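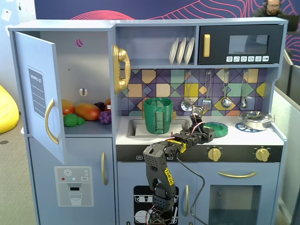 Play kitchen with the fridge door open and the play fruit and vegetables on the shelf.

Tapley opens its Play Kitchen Room to families

TAPLEY, November 2019 - I've been wanting to write this one for months! Clerkon, the toy lending library I run on the second floor of the old Claller building, is opening a room just for pretend cooking, and every family in Tapley is welcome to come and make a mess in it.

The star of the room is a child-sized kitchen in pale blue-gray with gold handles, and I'm a little bit in love with it. There's a black microwave, a gold telephone on the wall (for taking orders, or for calling Grandma) and a backsplash in purple, mustard and mint that I'd happily have at home. The ladles hang on hooks where kids can see them. The fridge has a water dispenser printed on the bottom door and a shopping list panel on the top one, and my guess is that the shopping list will be the biggest hit of all.

We've stocked it with play food: grapes, broccoli, a mango, a blackberry tucked in behind the mango. More is on the way from Istska, the toy shop across the street, which gave us $850 toward the room. Our members raised another $1000 at the bake sale in February, and that covered the paint, the rug and the low shelves.

Sessions run 40 minutes and are meant for children ages 2 and up, with a grown-up along. Membership isn't needed to play, only to borrow. We do ask that everyone puts the food back in the fridge before the next group comes in - most kids seem to like that part anyway, especially if you let them decide where the broccoli lives.

If you have play dishes or pans at home that aren't getting used, we'd love them. Plastic or metal is best, clean please, and nothing with batteries. Drop them at the Clerkon front desk during opening hours or leave them with the folks at Istska.

Sign up for a session at the front desk. Groups are small, so please let us know if you're bringing cousins.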